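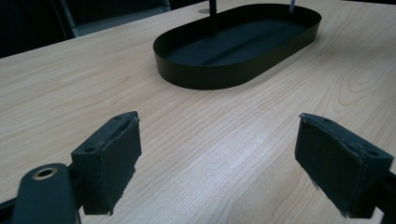
Gruvesport Shared Desk Group, Minutes

May 7, 2023, notes by Skye Leckie

Home | Notices | Minutes | Contact

Present: Skye, Nazar Dovhaniuk, Tamara Chornovol, Hugo Charpentier (left early)

1. Trays. Black one with the rounded ends stays on the wood-grain table. Nazar likes it, Tamara says too dark inside, small stuff gets lost. Agreed to keep. Order 2 more from Heter, same shape, lighter if they have it.

2. What goes in. Pens and clips only. No reciepts, no keys. Hugo wants a spot for chargers, put off to September.

3. Table top. Wipe down after use, soft cloth. Tamara to ask Skoryk about felt pads, pack of 10.

4. Shelf labels. Six still missing. Nazar printing them.

5. AOB. Vsevolod sent apologies, also wants his stapler back. Skye to look thru the drawers.

Next mtg: date tbc, Tamara to email round.

Last updated by S. Leckie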